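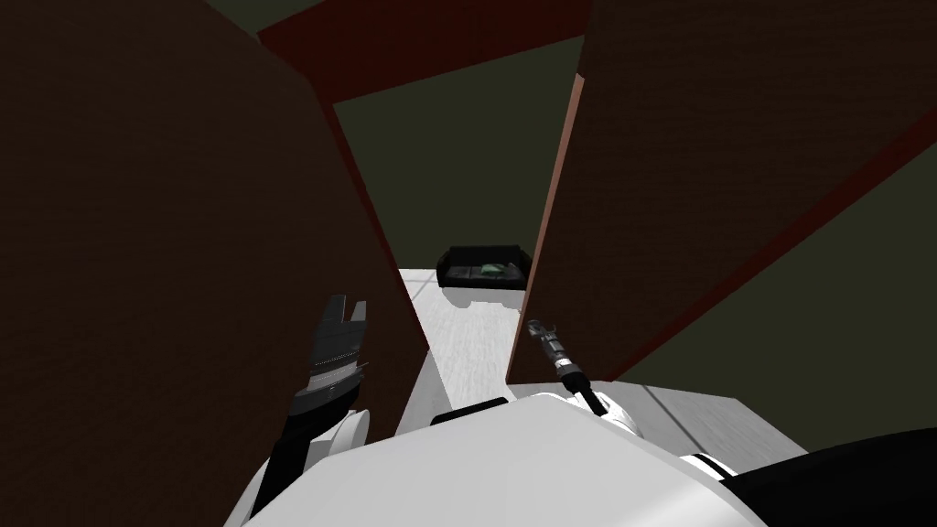
Print this page | E-mail this page

Interview: gathering examples for a two-armed robot in simulated rooms

The group at Plidport has spent the year since August building a set of training examples for Nultero, its learning system for two-armed mobile robots. All of the work so far has been done in simulation. We spoke to the engineer who runs the collection and asked how the examples are made, which ones are thrown away, and what the group would do differently.

The first target was 2,000 accepted examples. An example, in the group's usage, is one complete attempt at one task, driven by a human operator and stored with the robot's camera views, the positions of its joints and the commands that were sent. "People sometimes call a single image an example," the engineer says. "For us the unit is the whole attempt. If the end is missing, we don't keep the start."

The operator sees what the robot sees and moves both arms with a pair of hand controllers. The base is steered with a thumbstick. There is no overhead view during a session, although the simulator could easily supply one. "We took it out early on. With a plan view the operator drives on information that the policy will never get. The paths look very good and the model can't learn them."

Much of the discussion in the group is about narrow openings. In the rooms used at present the robot often starts close to a pair of large panels, with its goal somewhere beyond them, and the operator has to judge the gap from the robot's own viewpoint.

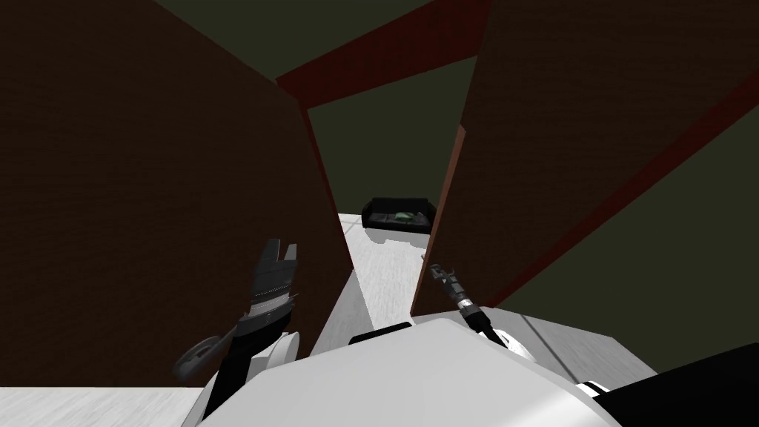
Plidport – Learning Systems Team

"From there the far side looks simple," the engineer says. "You have a black sofa against a green wall, with pale floor leading up to it. The trouble is near the robot. The left panel takes up almost half the view and the gripper is in front of it, dark on dark. An operator can read that. A model with few examples tends to read the gripper as part of the panel."

The answer was to collect more starts from the same place. The base stays where it is, and the arms are set to slightly different poses before the operator takes over. Each room now has 19 start poses of this kind. The engineer describes the differences between them as dull but useful. "You change the angle of a wrist by a little and you record again. It is slow work to watch. It did more for us than adding rooms."

Rooms are built in Fulis, an in-house tool that places walls, floors and furniture from a short text file. There are 56 of them. Colours and surface textures are drawn from a fixed list, and lighting is varied within limits. The engineer would have liked wider limits. "We were cautious with the light, and the recordings are more alike than they should be. Dark brown next to dark olive is a good case to have. We should have had it at several levels of brightness."

Checking takes longer than recording. Every attempt is played back at double speed by someone other than the operator, and is marked as accepted, rejected or held. Contact between an arm and a fixed surface leads to rejection, unless the task calls for it. Long pauses are trimmed only at the beginning. A pause in the middle is left alone, as it may show the operator deciding between two routes. "We argued over that for weeks. I still think there is information in it, but I can't give you a number."

Agreement between checkers is measured on a small shared batch, and currently stands at 92 per cent. Most of the remaining disagreement concerns attempts in which the gripper passes very close to an edge. The simulator can report the distance exactly, but checkers are asked to decide from the camera view first and to look at the figure afterwards.

Asked about moving to a physical robot, the engineer is careful. A small trial is planned with Geagea, which will supply the test space and the partitions. Simulated and physical recordings will be stored in the same format but kept in separate sets. "Floors are the part I worry about. Ours are clean and pale and they reflect nothing much. A real one has marks on it, and the base slips."

The next round of collection will keep the present rooms and add tasks in which both arms are used at once – carrying a tray through an opening is the one under test. Operators are being retrained for it now. Sessions will be shortened to up to 30 minutes, as the rejection rate climbs towards the end of longer ones.

Last updated: August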